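Wenholm Makers' Group – equipment meeting, January

Minutes by me, Iolo Kneath, because I was last through the door. Apologies if I've muddled anybody's point, just shout and I'll change it.

1. Last time's minutes
Agreed, apart from the bit where I'd put Urgate down as the supplier for the shelving. It was Gulgate. Sorry, all.

2. The arm
We spent most of the evening on this one, round the bench, which is probably why it ran on so long! The question was whether the small arm does us for another year or whether we start saving for a bigger one. I said I'm very fond of it and would keep it whatever happens. The job we keep coming back to is the simple one, a toy brick and a round dish, and I'd like us to get properly good at that before we go shopping.
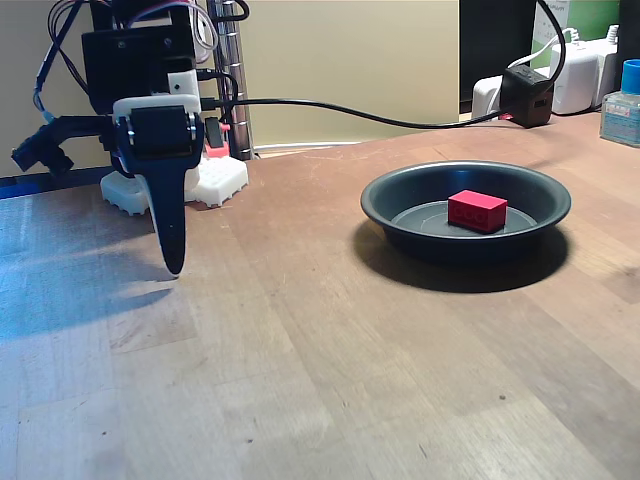

There's 2,923 in the equipment pot (pounds, before anyone asks again). Uniyal have quoted us 2,000 for a second arm with its own power supply, delivery included. That would leave 923, and we'd already said 900 should go on servos, spare fingers and cable over the year. So it can be done, but only just, and we'd have 23 quid left for anything that goes pop.

A fair bit of grumbling about that. One view was that we should buy now while the quote holds – it's good for 17 days. The other was that two arms want two lots of bench space and we've only got the one decent bench. I can see both sides and said so at length, probably too much length.

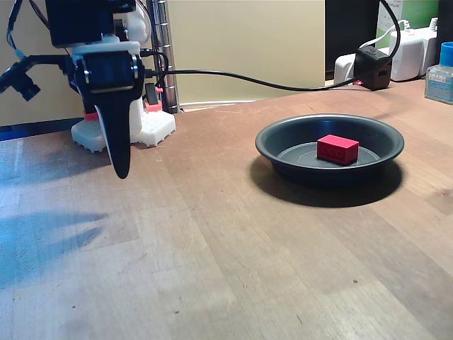

We also got on to the fingers. The long tapered shape suits small things, but several people want to try something shorter and wider. We can print those ourselves so it hardly touches the budget. I'm to draw up a couple of shapes and bring them along.

Decided: ask Uniyal if they'd split the payment, half now and half in the summer. If they will, we buy. If they won't, we hang on and look at it again next meeting. Carried, with two against.

Action: me to write to Uniyal. Me again for the finger drawings.

3. Cables
We'd like proper trunking along the back of the bench. Gulgate do it by the metre. Price to come.

4. Any other business
The kettle is on its last legs. It is not coming out of the equipment pot, before anyone tries it.

Finished at 9.15pm. Next meeting in February, same room, and please bring your own mug.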